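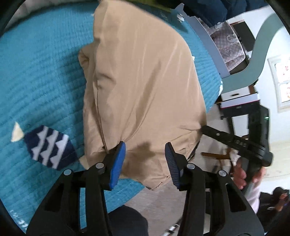
Search notebook Enter keyword

March 28, 2023
Posted by Heledd Gronow

Gripper build, bedding work. Carrying on from Idris's notes on the four-bar arms.

Jaws are back together with the new pivot screws. The old ones kept backing out on the left arm, so these went in with medium threadlocker and got left overnight. No play that I can feel at the pad end now. Idris wants them checked again after 800 cycles. I've put a tally sheet on the bench.

Pads: still mismatched. Blue one on the left jaw, the dark blue ridged one on the right. The ridges hold quilted cotton well. On the beige satin-type cover they slide until the jaw is nearly shut, then bite all at once and pull up a big fold. Tzu-hsuan thinks the grooves should run the other way for slippery cloth. She is printing a pair tonight on the Tesex, same outline, grooves turned 90 degrees, slightly softer filament.

Tried approaching the edge of the cover low, with the jaws only a little open. Better than coming down from the top. Coming from the top you mostly push air out of the stuffing and end up with nothing between the pads.

Ran 93 grabs on the soft stuff. Log is in the Denen folder, tab 2. I did not separate seam grabs from plain cloth and should have. Next batch gets a column for it.

Trigger cable is stiff near the end of travel. Angharad had the same on hers and fixed it by opening up the bend where it leaves the handle. Will copy that before touching the spring.

To do:
- new pads on, repeat the low approach
- reroute trigger cable
- order M3 washers, we are out
- ask Engelbert if the motor for the powered version is still coming in May or if we should use the Gwynne one

Wrist aches after a long run. Handle wants to be fatter.

3 comments
Share 2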